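Housekeeping & Guest Flats Board > Work and Conditions
Topic: A robot on our floor, what has changed for us

linen_trolley
Posted 7/15/26

Good evening to all. I work as a room attendant at Plirham, the guest flats in Mondgate. We have 164 flats in two buildings, and I do the second building. Since December we have a robot with two arms, which the company calls Greco. I read here many opinions from people who never worked beside one, so I would like to write how it is for me.

Its task is soft things. It takes cushions and other bulky textiles, holds them between two arms and moves them. We still do the beds, the bathrooms, the windows and everything with a smell.

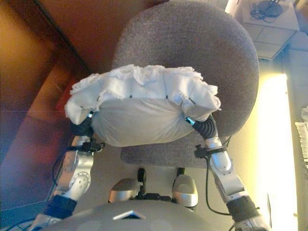
For me the biggest change is the order of the work. Before, I entered a flat and decided by myself where to begin. Now there is a list on the tablet, and the soft things come first, so that the robot can go on to the next flat. If I want to start with the bathroom, I must press "skip" and write a reason. My supervisor, Josée Bergeron, does not complain about the reasons, but somebody above her reads them.

My shoulders are better, I must say this also. My hours are the same and my pay is the same.

damp_cloth
Thank you for writing this. Same pay, but are you doing more flats per shift? At our place they promised the machine would "support" us and then every attendant got two more rooms.

linen_trolley
Yes, one more flat per shift. They told us it was a trial and it has stayed.

oldkeys77
Then it is not the same pay, is it? One more flat for the same money is a pay cut. I don't understand why people are so polite about it.

linen_trolley
I understand what you say. But I do not carry the heavy things in that flat, so I am not sure how to count it. In our team we do not agree either. Two of my colleagues think as you do.

marchpane
I'm on the technical side at Omodance, a smaller place, 221 beds. We looked at one of these machines and said no. Slow with anything that has fringes or loose edges, and our old bedspreads are all fringes. How does yours manage?

linen_trolley
It depends on the piece. With something thick it presses from both sides and lifts. Thin things I prefer to take myself. We were told not to stand between the robot and the chair when it is lifting, and not to help it with our hands, which is difficult for me, as I see a corner hanging and want to tuck it in.

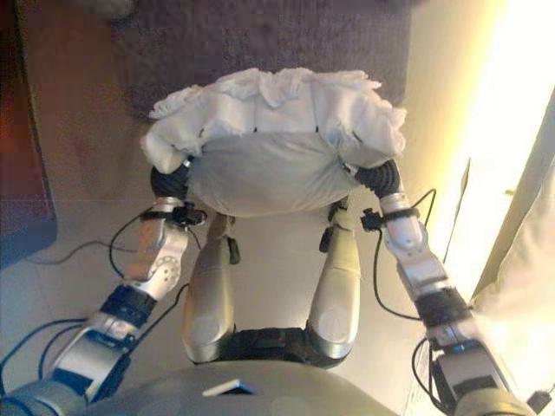 Who is responsible if it damages something in the flat?
The company is, as long as the attendant has marked the flat as ready on the tablet before the robot begins.

It took us some weeks to get this in writing, so please ask for it before the machine arrives and not after.

oldkeys77
That part is useful. We had a lamp broken by a floor machine and the girl on shift got the talk for it.

damp_cloth
Do the floors have to be clear for it? Cables would worry me. Our flats have chargers everywhere.

linen_trolley
We make space around the chair and look where the cables lie. It adds a few minutes that are not on the list. I reported this, and the answer was that it would be "considered".

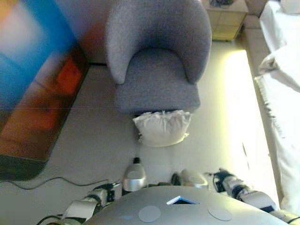

White cushion on the floor in front of the armchair.

marchpane
So who picks up when something ends on the floor, you or the machine?

linen_trolley
If I am in the room, me. The rule says to wait, but waiting looks like doing nothing, and the next flat is already on my list.

oldkeys77
Write the waiting down as well. Same with the cable minutes. Date, flat, how long.

linen_trolley
I will begin tomorrow.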